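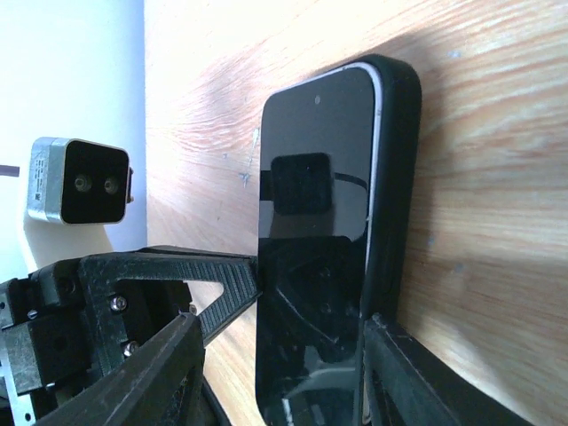
4.2 Rules for handling glass and soft parts

We wrote the first version of our practice rules for rigid blocks, and they held up well until we moved to phones and cases. A phone is a wonderful test object. It is thin, smooth and easy to mark, and a case bends when it is squeezed from the wrong side. The Budska checklist, which we had taken over almost whole, asks only that grip force be "suited to the part." We replaced that line with three that an operator can check by looking:

1. The screen is off before either gripper comes near it.
2. A finger may touch the glass only at its edge, and only with the ribbed part of the tip (Figure 3a).
3. If one finger makes contact well before the other, the operator opens the jaws and comes in again.

Rule 3 was the one we argued over most. Ottmar Kettler, who had run the Engate trials, wanted a force limit in its place. We kept the visual rule for operators and put the limit in the controller, and we are very pleased with how well the two work together. Of 1,069 episodes recorded under the new rules, 374 included a second approach.

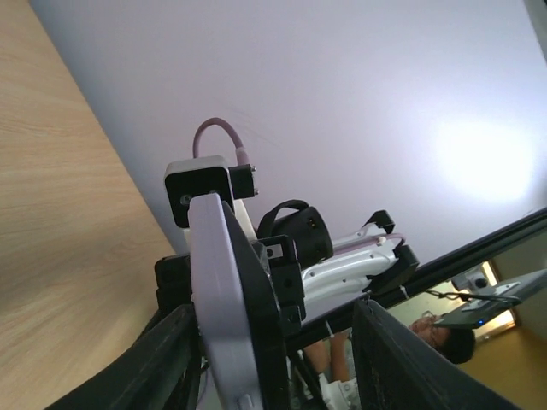

4.3 Rules for two arms in a shared space

Two arms over one table can do things that one arm can't, and watching them trade roles is a real pleasure. It also means that each arm is an obstacle to the other. Figure 3b shows how much of a wrist view the opposite arm can fill, with its camera module and an arched cable close to the fingers. Our rule gives the right of way to the arm that is holding something. The free arm waits with its jaws open.

Cables get their own rule. Each one is clipped to the links, with enough slack at the wrist for a full turn — but a loop must never be able to reach the jaws of the other gripper. We check this by hand at the start of every session and again after 18 episodes.

Wrist cameras also see past the table. People near the cell can appear in the recordings, so we ask for consent from everyone who works in the room, whether or not they operate the arms.

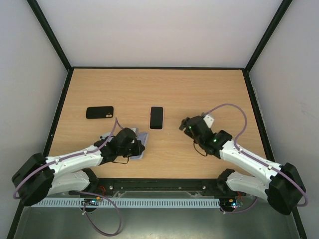

Kouris and Husstead Cells: Shared Practice Rules 7

Figure 3. The phone and case task. (a) Wrist view with a phone in a black case between the gripper fingers. (b) Wrist view with the opposite arm close by. (c) Overview with the left gripper at the lavender case and the right gripper open and empty.

The overview camera (Figure 3c) is what we use to settle questions about right of way. Its view takes in both grippers, the phone and both cases, and a reviewer can usually tell from it which arm should have waited. We now require such a view in both cells, and the Husstead cell was refitted for it in November.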